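掲示板トップ > 職場・業務改善 > 自動化と人員配置
件名:ブレックサイド工場 箱詰め工程への自動化アーム導入に伴う配置見直しについて(意見交換)

投稿者:業務管理課_窓口
本スレッドは、ブレックサイド工場の木製教材仕分け・箱詰め工程における自動化アームの導入について、関係各位のご意見を頂戴する目的で開設いたしました。対象は、同工程に従事する全従業員、ならびに前後工程(塗装検査、出荷)の担当者です。投稿は登録名で行っていただき、個人の人事評価に関する内容はお控えください。

現時点での方針は次のとおりです。
・12月より、籠入れ作業の一部をアームに移管する。
・移管に伴う解雇、契約の打ち切りは行わない。
・籠入れ担当者のうち希望する者には、アームの段取り・監視業務に関する社内研修を実施する。
・研修を希望しない者の配置は、個別面談のうえ決定する。
なお、装置はタマヨ社の仲介により選定しております。

投稿者:第二ライン_班長
方針を拝見しました。解雇を行わない旨が明記されている点は評価いたします。一方で、「一部を移管」の範囲が不明瞭です。現在、籠入れは一シフトあたり535籠を処理しており、このうちどの程度を装置に任せるご予定でしょうか。人員計画を立てる立場としては、この数字がなければ班員への説明ができません。

投稿者:業務管理課_窓口
第二ライン班長殿
ご質問ありがとうございます。導入初期の装置の受け持ちは、一シフトあたり100籠を上限といたします。残りは従来どおり手作業です。上限の引き上げは、班長会議での確認を経ずに行うことはありません。

投稿者:籠入れ担当K
手作業の側から意見を申し上げます。100籠と聞くと少なく感じられるかもしれませんが、装置に回されるのは色と個数が決まった単純な籠だと理解しております。そうしますと、手作業に残るのは混載や差し替え、名入れなど、時間のかかる籠ばかりになります。一籠あたりの所要時間が延びるにもかかわらず、一人あたりの目標数が現行のままであれば、実質的な負荷増です。目標数の見直しについて、方針に記載がないのはなぜでしょうか。

投稿者:出荷_夜間担当
K様のご意見に賛同いたします。出荷側でも、単純な籠は休憩明けの体慣らしのような役割を果たしておりました。難しい籠が続くと誤出荷が増えることは、繁忙期の記録をご覧いただければ明らかかと存じます。

投稿者:生産技術_N.カセレス
生産技術課のニディア・カセレスです。装置の立ち上げを担当しております。
ご指摘の負荷の偏りについては、技術側でも把握が十分ではありませんでした。お詫びいたします。ただ、装置が単純な籠しか扱えないという前提については、少し補足をさせてください。立方体の積木は、位置や向きが多少ずれていても対応できるよう調整を進めております。難しいのは、籠の奥に寄った積木の取り直しと、布や緩衝材が作業面に重なった場合です。これらは当面、人の介入が必要になります。
したがって、監視業務は「見ているだけの仕事」にはなりません。停止時の判断、置き直し、再開の操作までを含みますので、手当の対象とするよう課から申し入れております。

投稿者:第二ライン_班長
手当の件は初耳です。申し入れの段階なのか、決定事項なのかを明確にしていただきたい。期待を持たせたまま研修の希望を募ることは避けるべきと考えます。

投稿者:業務管理課_窓口
手当については協議中であり、決定事項ではございません。カセレスの投稿は技術課としての要望を述べたものとご理解ください。研修希望の締切は、手当の取り扱いが決まるまで延期いたします。

投稿者:ゾストデール_検査
他工場から失礼いたします。ゾストデールでは昨年、検査後の並べ替え工程に類似の装置を入れました。当方の経験では、導入後の最大の変化は作業量よりも会話の減少でした。以前は向かい合って作業をしており、塗装の色むらなどはその場で声を掛け合って気付いておりました。装置を挟む配置になってからは、異常が記録票に書かれるまで共有されません。導入から三か月の間に、後工程で見つかった色むらは213件に上りました。
配置図を引かれる際には、人同士の位置関係もご検討いただければと存じます。

投稿者:生産技術_N.カセレス
ゾストデール検査担当様
貴重な情報をありがとうございます。差し支えなければ、213件のうち、装置の導入前であれば籠入れ前に発見できたと見られるものの割合をご教示いただけますでしょうか。

投稿者:ゾストデール_検査
割合は集計しておりません。導入前の同期間は記録の様式が異なるため、単純な比較もできません。数字のみが独り歩きすることは本意ではありませんので、その点はご留意願います。

投稿者:経理_設備担当
費用の面から反対意見を申し上げます。一シフト100籠という上限では、装置の償却に要する期間が当初の稟議と一致しません。稟議では一シフト500籠近くを前提としておりました。従業員への配慮は当然必要ですが、上限を据え置くのであれば、稟議そのものを出し直すのが筋ではないでしょうか。

投稿者:籠入れ担当K
経理ご担当者様
500籠近くという前提は、現場には一度も示されておりません。仮にその数字が最終的な目標であるならば、535籠のうち手作業に残る分はごくわずかです。「一部を移管」という表現で意見を募ったことは、適切とは言い難いと考えます。業務管理課のご見解を求めます。

投稿者:業務管理課_窓口
K様、経理ご担当者様
稟議書に当該の数値が記載されていることは事実です。装置の能力から試算した値であり、配置計画の根拠としては用いておりませんでしたが、開示していなかった点は当課の不備です。稟議書の該当箇所を抜粋し、休憩室の掲示板および本スレッドの資料欄に掲載いたします。稟議の再提出の要否については、経理課と別途協議いたします。

投稿者:出荷_夜間担当
掲載の際には、夜間シフトの扱いも併せてお示しください。夜間は人数が少なく、装置が停止した場合に対応できる者が限られます。22時以降に監視担当を置かないのであれば、夜間は装置を動かさないという選択も検討に値すると存じます。

投稿者:人材開発_M.カセレス
人材開発課のマリソル・カセレスです。研修について整理してお知らせいたします。(生産技術課のカセレスとは別の者ですので、ご連絡の際は宛先をご確認ください。)
研修は座学と実習で構成し、いずれも勤務時間内に行います。受講によって所属班が自動的に変わることはありません。修了後も籠入れ業務の継続を希望される場合は、その意思を尊重いたします。夜間シフトの方についても、日中への出勤を求めることなく受講できるよう、時間帯を調整中です。
講師は外部に依頼せず、生産技術課と籠入れの経験者が共同で務めます。どの籠が扱いにくいか、どの時点で手を止めるべきかといった判断は、現場の方が最も詳しくご存じです。教材の作成にもご協力いただきたく、K様には後日改めてご相談いたします。

投稿者:籠入れ担当K
教材作成への協力は差し支えありません。ただし、作成に要する時間は目標数から除外していただくことを条件といたします。また、自分の仕事を移すための教材を自分で作ることに抵抗を覚える同僚もおります。協力を断った者が不利益を受けないことを、文書で確認させてください。

投稿者:人材開発_M.カセレス
いずれの条件も承知いたしました。文書は当課で起案し、班長会議に提出いたします。

投稿者:第二ライン_班長
班としては、文書の確認と稟議書の抜粋の掲載をもって、12月の開始に同意する意向です。バンポート本社への報告に際しては、経理ご担当者の反対意見も省略せずに記載願います。賛成のみの報告では、後日の見直しが困難になります。

投稿者:生産技術_N.カセレス
承知いたしました。報告書には反対意見を全文で添付いたします。
併せて、実習の内容についてご説明いたします。初回は実際の製品籠を使用せず、白い布を掛けた作業台に赤・緑・青の木製の積木と編み籠を置いて行います。受講者には、アームが籠の上に来た時点での把持部の高さと籠の縁との間隔を確認していただき、続けて停止と再開の手順に進みます。籠の縁は手前と奥で見え方が異なりますので、確認は必ず二方向から行ってください。

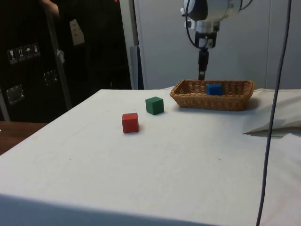 停止の判断に迷われた場合は、止める側を選んでいただいて結構です。停止回数は個人別に集計せず、装置の調整資料としてのみ使用いたします。実習に関するご質問は、本スレッドまたは生産技術課の内線までお寄せください。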